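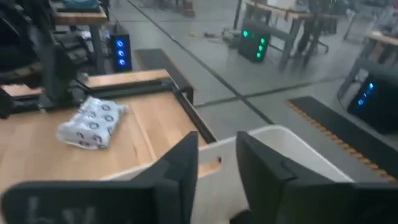

Perception is easy now, or so a reader in Piltudmont wrote to me after my last column, and why was I still banging on about it when the big models can find anything you point them at? Fair question! I took it with me to Urnitix, where the planning team let me sit beside them for a day and ask dumb things over bad coffee.

Finding the thing, they agreed, mostly works. A soft white package on a wooden tabletop, a white plastic bin at the table's edge: the detector draws its outlines and moves on. What it can't tell you is where a squashy parcel will bulge once two fingers close on it, and that's the number the planner wants.

Their planner is called Anard. It used to treat every parcel as a stiff box, and you can guess how that went (I watched the old logs, and there's a lot of dropping). The newer version keeps a spread of possible shapes for each grasp and throws out any path where the fattest one would clip the bin rim. It gets 250 milliseconds to do this. If it runs over, the arm holds still and asks again, which looks a bit like someone who's walked into the kitchen and forgotten why.

I liked Shukla even more, and Shukla is only the replay tool. You scrub through a run with the wrist view on one side and the planner's guesses on the other, in colour, and every rejected path stays there to be clicked on. They'd tagged 2,391 grasps when I visited. One bug had taken nine days to corner: a timestamp from the wrist camera was being rounded, so the planner was working from a picture 21 milliseconds stale. You'd never spot that by watching the arm. In Shukla it showed up as a faint lean in all the guesses, always to the same side.

So, Piltudmont, I reckon you're half right. The finding has got much easier, and I'm happy to stop whinging about it. The stretch between finding and holding is still hard graft, and most of it gets done by people scrolling back through logs. They're rewriting Anard's timeout behaviour next, with a first build due in August, and I've already asked to come back for it.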